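We use cookies to keep you signed in and to remember your settings. Accept all | Manage preferences

Curtains and windows: what's in your written rules?

sillwatcher wrote:
I've been asked to write the good practice sheet for two-armed work at windows, and Ieva Stankevičius wants it before the November review. We've got loads on tables and doors and next to nothing on fabric. My draft so far, please pick holes in it!

1. Both grippers stay in view of the head camera whenever one is touching cloth. The arm that isn't working parks open, clear of the hem. I'd call this one fine, left arm by the sill and right arm at the edge where the light curtain meets the dark one:
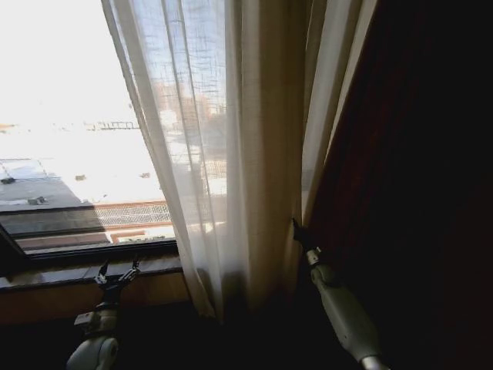
2. Look at the exposure before you start. If the glass has gone white in the head view, use the wrist view to judge where the pane is. You get the skyline, the railing outside and the frame bars nice and sharp from there, fingers and all.

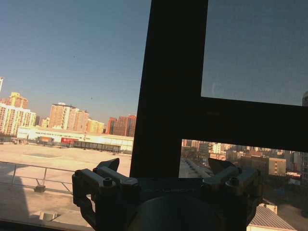
3. Stop distance from bare glass is 20 cm with the fingers open, and closing speed on fabric is capped at 20 per cent.

4. Never pull down on a curtain. Sideways only, along the rail.

Pleltbridge_Tom wrote:
Mostly good, but I don't agree with 3. If you keep 20 cm off the glass you'll never reach a sheer that hangs close to it. Our Zelteck sheet has one distance for bare glass and a separate one for glass behind cloth, and I'd copy that.

sillwatcher wrote:
Fair point on the cloth. I'm keeping the number for bare glass though — people get brave.

mossandmortar wrote:
My worry is the gap between two panels. Your rule 1 doesn't say which edge you're allowed to take hold of, and with sheers it's dead easy to catch both. We make people name the panel out loud before they close the gripper. Sounds daft, works for us.

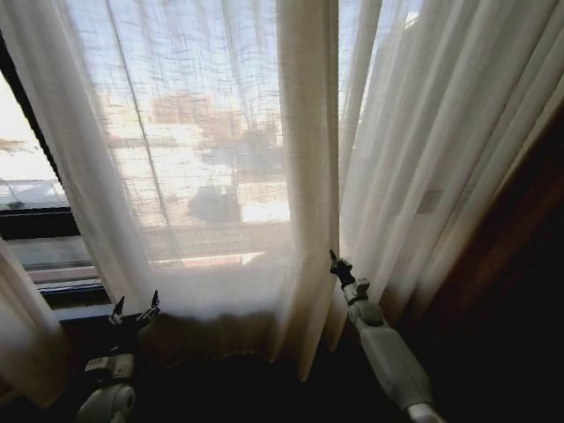
Right gripper in the gap between the two sheer panels, left one open near the window frame.

Pleltbridge_Tom wrote:
Saying it out loud is overkill, put it in the task note.

mossandmortar wrote:
Nobody reads the task note, Tom.

sillwatcher wrote:
I'll add "name the panel" as rule 5 and split rule 3 in two. Does anyone have a figure for glass behind cloth that they're happy to put their name to?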